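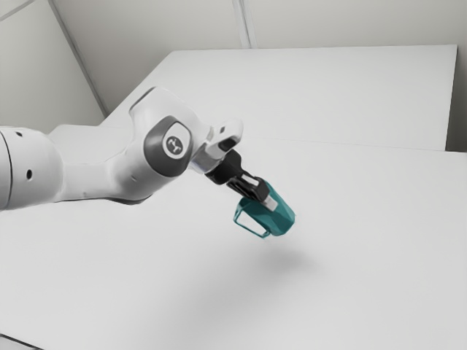

A simulated robot arm holds a teal mug clear of the tabletop. Render: Fornbridge.

Fornbridge canteen hands the mugs to a robot, and keeps the people

FALOSSIDE, Sun 18 August -- Catering firm Girmont is to put a robot arm to work in the wash-up room of its staff canteen at Fornbridge, where it will take on the one job that no member of the team has ever asked to keep: picking up dirty mugs and putting them in racks.

The canteen serves 300 people on a full day, and all of them drink tea. The mugs come back on trays, on their sides, upside down and now and then inside one another. Until now they have been sorted by hand at a steel counter built, as far as anyone can tell, for somebody much shorter.

The arm has spent its time since February practising in simulation, where mugs cost nothing and can be dropped all day without anyone fetching a dustpan. It learns to find the mug, close its gripper on the side, lift and tilt. The software, called Rweyemamu after the street where its first version was written, was set up by the firm's own small projects team with a good deal of advice from the wash-up staff, some of it printable.

"The first thing they showed me was a film of it picking up a mug, very slowly, in a lovely clean white room," said Pauline Inskip, wash-up supervisor. "I said, where's the teabag? They wrote that down. Next time I saw them they had a whole list of things that might be in a mug, and I added yoghurt."

The list now runs to 46 entries. Spoons are on it twice.

What changes for the staff

No jobs will go. The wash-up team will stay as it is, and this has been put in writing at the team's request. The two hours a shift now spent racking mugs will be shared between the serving counter, the stores and proper breaks, which have always been in the rota and will now also happen.

Staff will be trained to start and stop the arm, clear a jam and change the fingertip pads. Each person who completes the training moves up a pay band. The arm will work behind a guard, and anybody on shift may switch it off without having to give a reason or fill in a form. (There was a form. It has been withdrawn.)

Wash-up staff will still deal with glasses, chipped crockery and anything with a candle in it. The arm has been set up for mugs alone, and Girmont has no plans to introduce it to the gravy boats.

"I would love to say this is the future of work," said Gemma Penrose, operations manager at Girmont. "It is a mug rack. But it's the job that gives people sore wrists by Thursday, and if a machine wants it -- or at any rate doesn't mind -- then it can have it."

The trial

The arm will run on the lunch shift for 32 working days. During that time a member of the team will stand by to step in, and will be paid to do so at the normal rate, however dull it gets. Breakages will be logged for both the arm and the humans, a condition the humans agreed to after some discussion.

If the trial goes well, the arm will move on to the breakfast shift. If it goes badly, it will be unbolted and the counter will be raised, a change first requested three years ago. Pauline Inskip has asked whether the counter might be raised in either case. Girmont has agreed to look into it.

ENDS

Notes to editors

Girmont runs staff canteens and meeting-room catering from its office in Falosside.

Gemma Penrose and Pauline Inskip are available for interview outside lunch service. Please don't ring between noon and two.

Visitors to the wash-up room will need flat shoes and should expect to be offered tea.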